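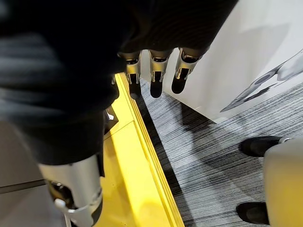

From: Maj-Britt Bakke
To: handling-list
Date: 5/17/22
Subject: Re: Re: Open day at Mernbridge, was it worth the drive?

Replying to the list, as two other people wrote to me off-list with the same questions. Earlier message is at the bottom.

Short answer: yes, if you work with hands or with cable routing. If you only care about mobile bases, you can wait for the October one. They told us there will be more floor space for driving then.

I got to the Mernbridge hall at opening and stayed until they started rolling up the cables. The registration desk had run out of visitor badges by lunch, so the sign said 138 people but there were more than that in the building. Parking is behind the hall and you pay at the machine by the side door, coins only.

Zallow had the stand I went for. They were showing an arm with a three-finger metal hand, the fingers made of small jointed segments with rounded black pads on the ends. They keep black fabric draped over the hand and forearm, and I asked about that. The engineer said they tried a molded cover first and it fought the wrist joint at the end of its travel. Fabric moves with it. The drawback is that it creases differently every time, so if you have a sensor looking past the cover you have to accept that part of the view is gone. They have not solved that, and said so.

The demonstration was picking from a tray and placing into a box, with the trays changed by staff between runs. In the morning session I watched it do well on the hard parts and badly on the thin bags. With the bags it tended to close the fingers one after another and push the bag away with the first one. The engineer said this was a timing setting and that they had slowed the hand down for visitors. In the afternoon they put the speed back up for a few runs and the bags went better. I would still want to see it on our own bags before saying anything to purchasing.

On the pads, since you asked: they are a push fit. Zallow changes them every 900 cycles in their own lab, though the engineer said that number came from a test with gritty parts and clean parts should last longer. I asked for it in writing and have not had it yet. Swapping a full set took him two minutes at the stand with a small screwdriver and no swearing. You do not need to take the hand off the arm.

Cabling is external for part of the run. They want to bring it inside the joint in the next version. I would not wait for that, but leave slack if you mount one, and check it after the first week.

Van Acker was there with conveyors and a palletizer. It is the same machine they had last year with a new control panel. The panel is better. The menus are in a sensible order and you can get to the jog screen with gloves on. They will lend a unit for a trial if you pay the freight both ways. I did not ask what the freight is.

Lutau gave a talk upstairs on safety distances for shared work areas. The slides were too small to read from the back, but the speaker was good and took questions for longer than the talk itself. The main point for us is that they measure stopping distance with the tool and the load fitted, at full reach, and again after the brakes have been used hard. We have only ever done the first one. I have asked for the slides and will forward them to the list if they say I can.

You also asked if they let visitors run anything. Zallow did, from a pendant, one person at a time and with staff next to you. The queue was long after eleven. Go early. I had a turn and found the pendant heavy, and the stop button is well placed for a right-handed person and less so for me.

Things I did not get to: the gripper maker in the far corner, the welding cell (closed after lunch) and the student projects. If someone else on the list saw those, please write it up.

I have the Zallow data sheet on paper and can scan it. Let me know if you want the whole thing or only the pages on the hand.

Maj-Britt

On Monday a list member wrote:
> Did anyone go to the Mernbridge open day? I could not get
> away from the plant. I am mostly interested in the Zallow
> hand. Their brochure says it takes a load of up to 100
> newtons but says nothing on how long the fingertip pads
> last or how you change them. Also, is the cable still on
> the outside? We lost one that way on the old arm.
>
> And did they let people try it, or was it all behind
> a rope? I am deciding if I should put in for the
> October day for me and one of the technicians.
>
> Any notes on Van Acker welcome too, we have their
> older palletizer and the panel is a pain.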